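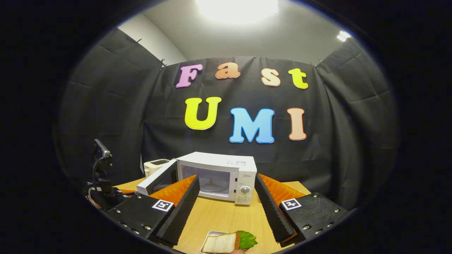 The microwave, the toaster and lunch, as the hand-held gripper sees them.

I've become a terrible bore about microwave doors. It started in January, when Vasis asked me to help tidy up the house rules for its kitchen recordings in Skorkport, and I said yes thinking it would take an afternoon (ha!).

The old rules ran to a single page and mostly said "be careful". Lovely, but careful how? One person would start with the door open, the next with it shut, and by the time we'd got through 817 recordings there was no telling which was meant. So rule one is now dull and wonderful: write down how every door, dial and drawer stands before you pick up the gripper.

Rule two is about the square markers on the finger mounts. Wipe them, check them, and keep your sleeves off them. Scuffs on the mount are fine, a scratch across a marker is not, and yes, we did argue about that over a whole pot of tea.

Then there's food. MacDonald, the lab we swap notes with, lets people use real bread all day long. I'd bin it after each session – a slice goes stiff under bright lights and bends quite differently by teatime.

The version we've sent to Skeltska for comments says all this in plain words, and asks for 370 recordings to be checked by eye out of every 3,000. I wanted more! I was outvoted, and I'm still grumbling about it on Sunday walks.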